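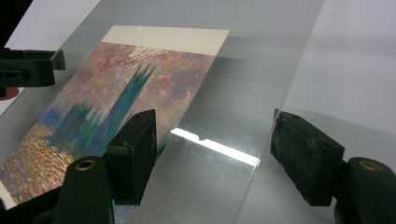 Wedlow library stays open later this July

Good news for anyone who has ever hurried down Eynon Street with an armful of overdue novels: the library will keep its doors open until 8 p.m. all through July. Branch manager Annatjie Ntuli says 468 neighbours signed the letter asking for it, and she read every name with her morning tea.

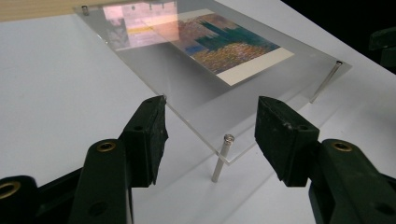

The children's corner gets 15 new picture books as well, and Berwyn Maddocks will be back for story hour, which starts at 10 a.m. in the colour room upstairs.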